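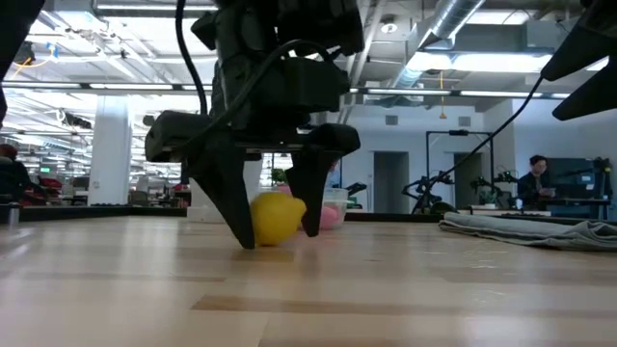 Why Are Lemons So Sour?

Bite into a slice of lemon and your face does something all by itself. Your eyes squeeze shut, your lips pucker, and anyone watching has a very nice time. So what did the lemon do to you?

The culprit is citric acid. An acid is a kind of chemical, and weak ones taste sour. There is citric acid in oranges, limes and grapefruit too, but a lemon packs in a great deal of it and then forgets to add much sugar. An orange has acid as well, only it has the good manners to bring something sweet along.

How does your tongue know?

Your tongue is covered in taste buds, which are tiny bundles of cells too small to see. (The little bumps you can see in the mirror are called papillae. Most of them have taste buds tucked in them, and some don't bother.) Certain cells in each bud are on the lookout for acid. When lemon juice washes over them they send a message to your brain, and the message is "SOUR."

At the same time your mouth starts making extra spit. Spit waters down the acid and helps protect your teeth. You may be doing it now, just from reading the word lemon so many times. Sorry. Lemon.

What is the plant up to?

Most fruit has one job, and it isn't your lunch. Fruit carries seeds. A plant can't walk, so it wraps its seeds in something tasty and waits for an animal to carry them off. That makes a sour fruit look like a poor plan.

But wild plants didn't make the lemon by themselves. Long ago, a plant called the sour orange got mixed with another called the citron, and the lemon was the result. People liked it, planted more, and carried it from country to country. So the lemon did get moved around by an animal after all. The animal was us.

Sailors and scurvy

On long voyages, sailors used to live on dried biscuit and salted meat. After a few months many of them got scurvy, a nasty illness that made their gums bleed and their old wounds open up. They were missing vitamin C, though they had never heard of it. Lemon juice has plenty, and sailors who drank it got better. Some of them probably complained about the taste.

Try it: invisible ink

You need half a lemon, a cotton swab, white paper and a grown-up with an iron.

Squeeze the juice into a cup and add a few drops of water. Dip in the swab and write your message. Let the paper dry completely. Then ask the grown-up to press it with a warm iron, with no steam. The heat turns the juice brown before it does much to the paper, and your words show up.

Callum Sugden, age nine, tested this for us. His secret message said "I want a dog." His father, Derek, ironed it, read it, and went back to doing the shirts.

Words to know

Acid: a kind of chemical. Weak ones, like lemon juice, taste sour.
Citron: a bumpy yellow fruit with a very thick rind.
Scurvy: an illness caused by too little vitamin C.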